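Bin picking cells: who signs off on changes to the pick area?
Posted in Shop Floor Rules and Good Practice

femura_fan: Trying to write a one-page house rule for our KUKA cell and I keep getting stuck on what counts as a "change." New part in the bin? New clamp position? We run mixed items in a metal bin, hand tools in with odd shapes, and people move stuff all the time.
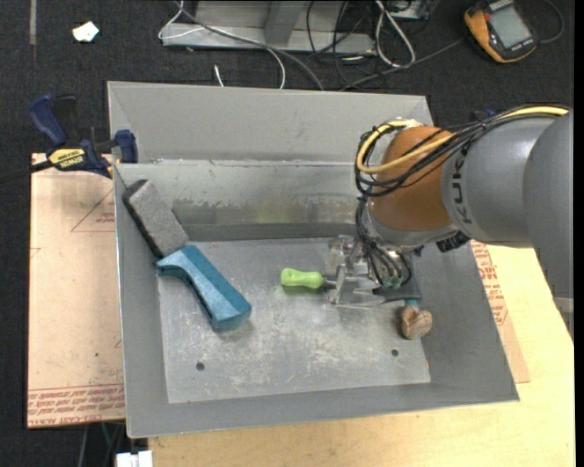
gritty_lou: Anything that alters where the arm can go or what it can hit is a change. Write it down, re-run at slow speed, initial the sheet. We do 3 slow cycles before anybody goes back to full speed and I wouldn't go lower.

femura_fan: Even for swapping one item for another?

gritty_lou: If it's heavier or longer than what you tested, yep.

pallet_jane: Gonna disagree with Lou on that one. We tried logging every item swap at Skestonora last February and ended up with 704 entries. You know how many people read them? Me, once, with a sandwich. Now we log anything that touches the bin, the clamps, the cables or the program, and items only have to be on the approved list.

gritty_lou: And who decides what gets on the list? That's the same paperwork with a different hat on.

pallet_jane: Sure, but you do it one time per item instead of every time somebody reaches for a screwdriver!

tmoss48: I'm with Jane on items. I'm pickier than both of you about clamps though. A clamp on the bin wall is fine by me for a trial, but ours gets a 48 hour limit and then it's a bolted fixture or it comes off. The handle sticks up right where a wrist or a hose wants to go, and if it's not in your collision model the planner has no clue.

femura_fan: OK that's one I hadn't written down at all. Do you model the clamp for the trial too?

tmoss48: Just a fat box around it. Takes a minute.

gritty_lou: Fine, I'll give you the approved list if weight and longest dimension are on it. Still want the slow cycles when the gripper fingers get changed.

pallet_jane: No argument there. Also put your cable check in the same rule, we had ours on a separate Trindo form and it got skipped constantly.

femura_fan: Will post a draft tonight after 9, tear it up please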